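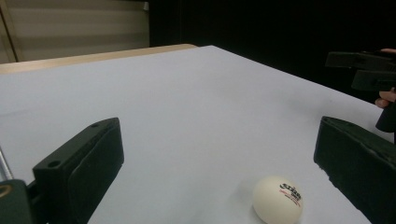

Bülent Bozkurt writes that his Tudby balls went soft after 2 weeks and asks whether he was simply unlucky. He may have been. He may also have left them on a windowsill, and no ball we have tried likes that. Read this section before you order another box.

4. Checking and storing balls

4.1 Wash your hands and wipe the tabletop with a dry cloth. Skip the spray cleaners, whatever the bottle promises.

4.2 Set the ball on the table and spin it hard between finger and thumb. A round ball spins quietly. A bad one wobbles, and you will see it in the printing first.

4.3 Press lightly with your thumb at several points along the seam. If one spot gives more than the rest, put the ball in the practice box.

4.4 Drop it from the height of the net a few times and listen. A dull or rattling sound means a crack, even if you can't find one.

NOTE: Stars printed on a ball are the maker's own opinion. We have thrown out three-star balls and kept plain ones - test them all the same way.

4.5 Store balls in the Bratitz tube with the cap on. It is sold as holding 9. Eight go in without forcing.

CAUTION: Do not try to lift a dent with hot water. The dent may come out, but the wall stays thin there and the bounce is never right again. Keep balls away from heaters and open flame. They burn.

4.6 Write the month on the tube lid. The packaging claims over 50 hours of play per ball, and we would like to know who timed it. Repeat 4.2 to 4.4 before any match that matters to you.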